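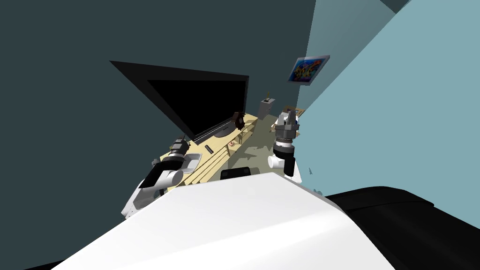

**Mirela Figueiredo**

**Ticket 600 - Jino stops before the tray pickup, desk reset routine**
Status: open again
Site: Tambunan, second floor
Priority: whatever is one below "the boss noticed"

**What should happen:** Left arm takes the gray tray off the near corner of the desk and the right arm stays out of the way. I get my desk back before 9.

**What happens:** Left gripper gets right up next to the tray, the right one stays in the air with its fingers open, and both of them wait. Error 103, "operator confirmation required." The operator is me. I used to move this tray myself and it took no confirmation at all.

**Already tried**

- Restarted the routine. Same stop.
- Restarted it from the Vimham console in place of the tablet. Same stop, larger font.
- Ran it in the simulator with the tray turned a quarter. It went through 12 times, then threw 103 on the next run.
- Read the help page for 103. It says to contact the operator.

**7:40, reply from Rolen support**
Please confirm the work surface matches the registered layout.

**7:55, Mirela**
Monitor, tray, the brown gear-shaped thing by the monitor stand, all registered. There's also a small dark item lying flat between the tray and the monitor. It's in the scene file with no label. Phone or remote, I can't tell, and I suspect Jino can't either. Could that be what it wants confirmed?

**8:20, Rolen support**
Possible. Unlabeled items inside the reach area trigger a check. Please label it or remove it from the scene.

**8:50, Mirela**
Labeled it "small item, leave alone." Simulator clean for 19 runs. Pushed to the floor.

**10:15, Mirela**
Reopening. The tray part works on the real desk. The confirmation prompt now comes up once at the start of every shift, and the shift can't begin without it. Since the rollout in March my job description says "exceptions only," so the evening crew lost the tray and I gained a button. They've been moved to receiving and say they like it there. I have to be in earlier than I ever was for the tray.

Two requests:

1. Let the shift lead confirm from the tablet. Right now it only accepts my login.
2. Change the label on the button. "Assist Jino" is a bit much at that hour.

**10:40, Rolen support**
Item 1 sent to the permissions team. Item 2 is a translation string and needs its own ticket.

**10:42, Mirela**
Opening one now. Leave this open until the login is fixed.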